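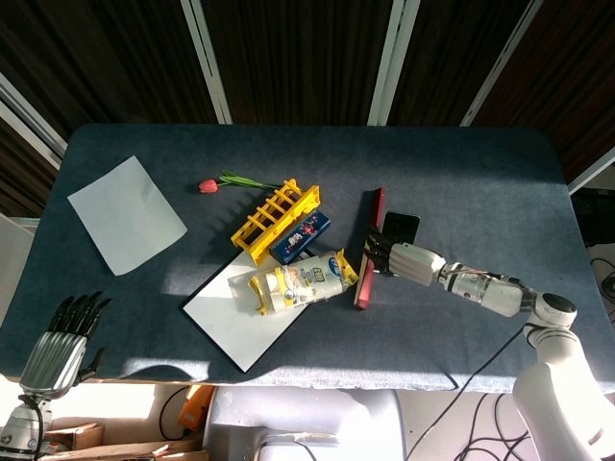

Getting paid before you run out of money

Most of the small firms that write to us with a cash problem turn out to have a calendar problem. The work is done, the customer is happy, and the invoice is sitting in a drafts folder waiting for someone to remember the purchase order number.

Omid Taheri started Lokesov with 2 contracts and a spreadsheet he still refuses to let anyone else open. His firm does maintenance scheduling for commercial laundries, a trade that will never be the subject of a movie. In its first August the business was profitable on paper and couldn't cover the phone bill. He had billed $3,000 for a job finished in the spring. The customer paid on 60 days, counted from the end of the month in which the invoice was approved by a manager who was on a canoe trip.

"I had a very good relationship with that customer," he told us. "They liked me so much they never felt any pressure to pay me."

What he changed was dull, and he recommends it. Every new job at Lokesov now carries a deposit of $800, due before anyone looks at a schedule. The balance is invoiced on the day the work is handed over, by whoever hands it over, before lunch if possible. Terms are 14 days. Larger customers are told this in the first meeting, when everybody is still being charming, and it goes on the first page of the quote in the same size of type as the price.

He expected to lose people over the deposit. He lost one, who had also been the slowest payer on the books, and he has managed to bear up.

Sena Issahaku, who does the accounts for a few firms of this size, Lokesov among them, has a harder view of the matter. She thinks most founders set their terms by copying whatever was at the bottom of the last invoice they received, and then defend them as company policy. Her own rule is to phone on the third day after a due date. She doesn't email. An email can be marked unread and revisited in a better mood, and a phone call has to be dealt with by someone holding a phone. Her favourite question is "Which payment run are we in?" It assumes the answer is yes and asks only for the date.

She is less keen on early payment discounts. Give a big customer two per cent for paying in 10 days, she says, and it will take the two per cent and pay in 45. Arguing about it will cost you more than the discount did.

Taheri has one regret, which is the $2,000 he spent on invoicing software the winter before. It sends beautiful reminders. They went to an address the customer had closed.

Readers with payment terms they are proud of, or ashamed of, can reply to this newsletter. We'll print the best ones with the names off.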